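Erska Body Composition Scale: Review
Jun 17, 2024

The Erska is a glass-top bathroom scale that reports weight, body fat percentage and muscle mass. It has a rated limit of 400 lb and runs on 2 AAA cells. I used it every morning before breakfast, on tile, with bare feet.

Weight readings were steady. Three step-ons in a row usually gave the same figure, and the largest spread I logged was 164 to 165 lb. On carpet the scale read low and should not be used there.

Body fat is the weaker function. The current passes only through the legs, so the result shifts with water intake. A glass of water and a short walk moved mine by more than a month of dieting did. Treat it as a trend line, averaged by week.

The app accepts a calorie target (mine is 2000) but does not adjust it as weight changes. The older Prirkitz model did. Export is CSV only. 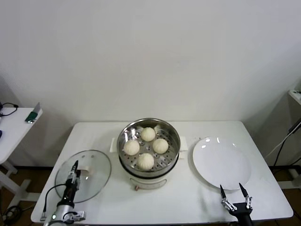

Does the scale work without the app?
Weight shows on the display with no phone nearby, but body fat and muscle mass need a profile set up in the app first.

Setup took one attempt. The feet are hard plastic and slide a little on wet tile. Recommended for weight tracking only.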